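From: Harpreet Gagnon
To: cell-users
Subject: Re: [cell-users] Left arm stopping on the scarf task

Gwendolyn Mahmoud wrote:

> Left arm faulted again on the scarf task, following error on the linear rail. It stopped dead with the cloth in the gripper and the right arm carried on for another second or so before I hit the stop. I've put the cell on hold. Can someone tell me whether it's the rail drive or the cabling before I book any more time on it? Also, should the right arm have kept moving? I thought they were tied together.
>
> Gwendolyn

Hi Gwendolyn, all,

Short answer: it's the cabling, and no, the right arm should not have kept moving. They are two separate faults and I'd treat the second as the serious one.

## The rail fault

Jaxon and I went through the Hiebert logs this morning. There are 11 following errors on the left axis since the January service and none on the right. Every one of them comes up past the 600 mm mark, when the carriage is travelling toward the centre. The drive itself tests fine. With the motor disconnected from the carriage it ran for an hour without an error.

With power off, I flexed the encoder cable by hand and lost the signal at the same spot each time, just behind the connector. The cable was rerouted at the service and the loop was left too tight for full travel.

## The right arm

The controllers are supposed to share a stop signal. A fault on either one should drop both. Zachary checked the config and found the link had been turned off on the right-hand controller, under parameter 633. The red button still stops everything, so the emergency stop was never affected, but a drive fault on the left did nothing on the right. With both grippers working on the same cloth, that can pull an arm or tear the fabric.

We don't know when it was changed. If you changed it, please tell me off-list. I only want the date.

For those who haven't used this task, the two grippers work close together over the plaid cloth, with the rack and hanger behind them and the file organizer off to the right.

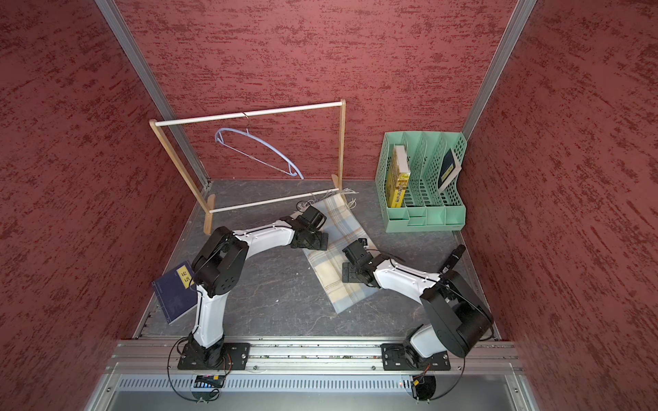
## What happens next

1. The cell stays on hold for everyone, including slow-speed jogging.
2. Sutrisno is ordering a new encoder cable from Plornen. They quoted 6 working days.
3. Jaxon will refit it with a longer loop and clamp it at the base plate.
4. Zachary has turned the stop link back on. Once the cable is in, we'll force a fault on each side with the grippers empty and confirm that both arms drop.
5. I'll add the link test to the start-up checklist and lock that parameter behind the admin login.

Please don't clear the left axis fault to get one more run out of it. Four of the errors in the log were cleared and restarted within a minute.

If you have recordings from the scarf task since January, keep them but mark them as suspect. I can't say yet whether the position data was drifting before the errors came up. Jaxon is comparing a few against the motor counts and will post to the list when he has a result.

Harpreet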